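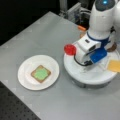
Figure 3. Toast with green spread on a round white plate, table condition.

3.2 Materials and serving

All servings were prepared on the same table in the Avmont teaching kitchen. The bread was a plain white sandwich loaf from Trerness, bought sliced and used within two days of opening. Slices were toasted one at a time on the middle setting and moved to the plate as soon as they came up. End pieces were set aside and not served.

The spread was mixed each morning by Nantana Noiphan from a single written recipe and kept covered in the refrigerator until needed. It was applied with a table knife from the center outward, leaving a narrow margin of bare toast next to the crust (Figure 3). In pilot work at Uibo we had spread the toast all the way out, and participants complained of sticky fingers and asked for napkins partway through eating. Several then put the slice down and did not pick it up again, which made the leftover weights hard to read. With the margin in place, most people held the slice by the crust.

Each serving used 22 g of spread, weighed on the knife before and after. The toast was weighed separately. Plates were white and round with a low rim, and the same kind was used for every session. We did not cut the slices. Halves and triangles were tried in the pilot and led people to leave one piece untouched, a habit already noted in the Raltden breakfast diaries.

Crumbs and smears left on the plate were scraped together and weighed with the uneaten toast. Where a smear was too thin to lift, it was recorded as a trace and given no weight. This happened in 13 servings and did not change the order of the conditions.

3.3 Procedure

Participants came in between 7:30 and 9:00 a.m. and were asked not to eat beforehand. Some 60 people completed both visits. At each visit the plate was set down in front of the chair and the participant was told to eat as much or as little as they liked. Water was available throughout. Coffee was offered only after the plate had been taken away, as it had slowed eating noticeably in the pilot.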